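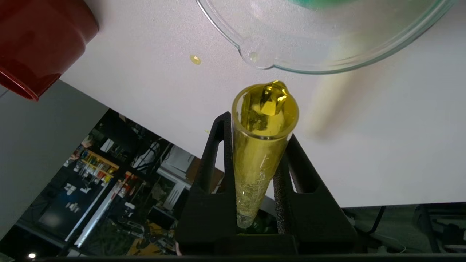 How many hand-guided demos does a robot need before it can do a bench task by itself?

Depends far more on how consistent the demos are than on how many you have. For our tube handling task at Uncombe, 69 clean ones beat the full set of 194.

1/ Longer version. The task: pick up a glass test tube, keep it upright, carry it across the table, put it back in the rack. The operator holds a leader arm and the follower copies it. Joint angles, gripper width and wrist video all go to disk.

2/ We tried both ways of showing it. Kinesthetic first, meaning you grab the arm and push it through the motion. Fine for free space. Bad for glass. Your hands are in the video and your own grip hides what the wrist is feeling.

3/ Remote control is slower to learn and gives better data. New operators need around 10 practice runs before theirs are worth keeping. We log the practice runs in a separate folder and don't train on them.

4/ Gripper width is the channel to watch. People close until the tube stops moving, then close a bit more. On the leader side that extra squeeze feels like nothing. On the follower it is all force on the glass.

5/ Fix was a soft stop in the leader handle, printed from the Nenthorpe files with a stiffer spring. Commanded width now levels off just past contact. Plots went from a ragged staircase to a single step.

6/ Tilt matters too. A tube gripped at a slight angle is still a good grip, and the policy should see some of those. We used to throw them out. Then the policy had no idea what to do with any tube that didn't come up straight.

7/ What we do throw out: pauses longer than two seconds, regrasps in mid-air, and anything where the operator looked away to check a screen. Hesitation gets learned very faithfully. We had a policy that stopped over the rack every time, same spot, same length.

8/ Contents. Water is too kind. Use something colored and thick, so a bad tilt leaves a mark on a white tabletop and you can find the run it came from. Yellow shows up well on the wrist camera. Clear gel does not.

9/ Someone will ask about Vestito. We use it for replay only. Its time sync drifts between the video and the joint log on long sessions, so we stamp both streams ourselves and align them afterward.

10/ Also tried the Obradović trick of replaying each demo open loop before accepting it. If the arm can't repeat the motion from its own log, the log is wrong or the start pose was. It caught 9 bad files in the first batch. Costs one extra minute per demo. Keeping it.

11/ Still unsolved: releasing. Operators open the gripper fast once the tube is seated, and the policy copies the speed without the check. Next thing to try is a foot pedal to mark "seated" as its own event - will post the plots when there are any.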